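Grernwood Campus, Hardware Servicing Unit 4
Handout: Inside the desktop tower

Read before the Thursday practical. Bring the cable record sheet.

1. Power distribution
The power supply converts mains to low-voltage DC. Conductor colours follow the usual convention: yellow is +12 V, red is +5 V, orange is +3.3 V and black is ground. Disconnect the mains lead before opening the case. Do not open the supply itself under any circumstances.

2. Processor socket
With the retention frame open, the contacts are exposed. Do not touch them or rest tools across them. A bent contact is recorded as a board fault.

3. Memory
Release the latches at the ends of the slot before lifting a module. Modules are keyed and fit one way only. Hold by the short edges.

4. Drive bays and data cables
Coloured plastic tabs on a cage are generally tool-free releases. SATA cables pull straight out by the connector body, never by the cable. Note the port number on the sheet before unplugging. Route cables clear of fans when refitting.

5. Reassembly
Work in reverse order of the sheet. Check for stray screws under the board. Marks are deducted for unlabelled cables (4 per case, maximum 20).

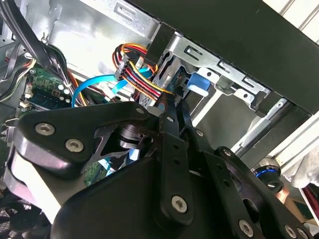
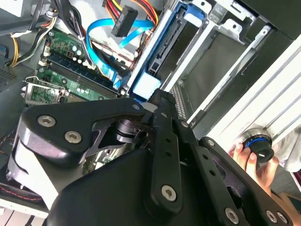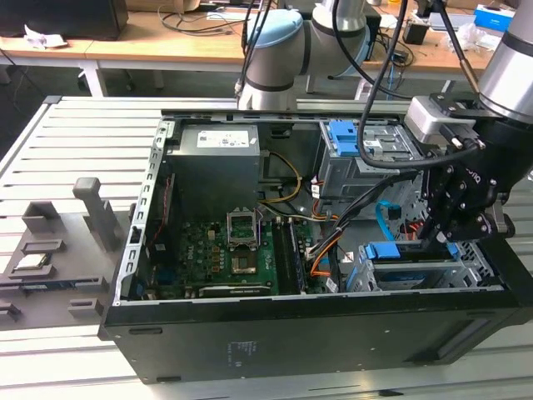 Fig. 3. Tower on its side, panel off, processor socket empty with retention frame open.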